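Home | Products | Newsroom | Support | Contact

Brondanov opens orders for Cliresach tagged fixture kit

GRERKBRIDGE, Sat 5 October – Brondanov today opened orders for Cliresach, a bench kit for teams that teach and test robot arms on small handling jobs. The kit includes printed gripper fingers, tagged cubes, a fixture plate and a tray, along with setup software that runs on an ordinary workstation.

Each finger has a flat front face with room for a square coded marker. The software uses the marker to check the position of the finger against the tags on the bench.
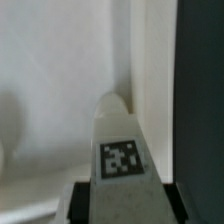 Gripper finger with coded marker on its front face.

Cliresach was first shown in May as a single-arm package. The version now on sale also supports two arms working over one table. Both arms share the same set of tags, so a cell does not need a separate reference board for each side. Users can place the fixture plate and tray where the job calls for them and run the setup routine again after any move.

The kit ships with 28 printed tags, including spares. Tags can be replaced one at a time, and the software accepts a new tag once its number has been entered in the parts list. 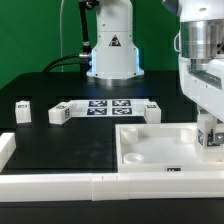 Before release, the kit went through 517 setup runs at the Brondanov workshop in Grerkbridge. Changes made during that period include a thicker finger base and a matte finish on the tag stock – the earlier gloss stock gave poor reads under overhead lights.

Rivadeneyra will handle sales and repairs. Orders placed now ship in 6 weeks. The kit comes with a three-year warranty on the plate and tray. Fingers and tags are treated as wear parts and are not covered.

Cliresach does not include arms, cameras or a table. A list of supported arms and the full parts list are available from the Rivadeneyra sales desk.

Comments (3)

benchtop_mo: Are the finger files available, or do we have to buy replacements from you?

Grayling: We had the May version. Glad to see the gloss tags go, we ended up taping over ours.

tk_cells: Six weeks is fine but please put the supported arm list on the site.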